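About Zidcombe

Zidcombe began with a retired beagle named Policarpio, who spent the first years of his life in a research building and the rest of them asleep on a couch that was supposed to be for guests. Sohail Afridi adopted him, fell hard for him, and started asking the kind of questions that keep a person up at night. How many more dogs like this one are out there? Who decides where they go when a study is over? And why was it so difficult to find anyone who would simply pick up the phone and talk about it?

We are a small nonprofit based in Clollgate, and we do two things. We find homes for dogs, cats, rabbits and rats that are leaving research facilities, and we help teachers and small labs move to methods that don't use animals at all. People sometimes tell us those sound like two separate jobs, and some weeks they certainly feel that way! But the folks who call us about one very often end up asking about the other, and we have grown fond of those long, wandering phone calls.

So far we have placed 300 animals with families. Each family gets a visit before the adoption and then a check-in from us for the next 52 weeks, because a dog who has never walked on grass or heard a dishwasher may need a good deal of time (and so may the person holding the leash).
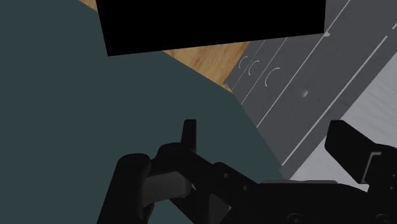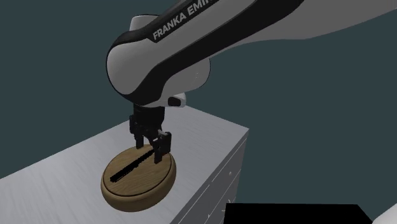

Our teaching program, which we call Tevdale after the road our first office was on, lends out course materials to high schools and community colleges that want to give up dissection. We send lesson plans, we sit down with the biology department if they would like us to, and we are happy to come back the following term when the new teacher has questions the old teacher didn't. There is no charge for any of it. If your school can make a donation, wonderful – and if it can't, please borrow the materials anyway.

We try to be good neighbors to everyone in this conversation, including the people who work with animals every day and care about them deeply. Many of our best adopters have been lab technicians. We are open about where we stand, though: we would like to see the day when our adoption program runs out of animals to place.

Zidcombe has two paid staff and a long list of foster homes, and we are always looking for more of the latter, especially for bonded pairs of rabbits. Our open house is every November, with cider and far too many cookies. Come by and say hello, and bring the dog if you have one.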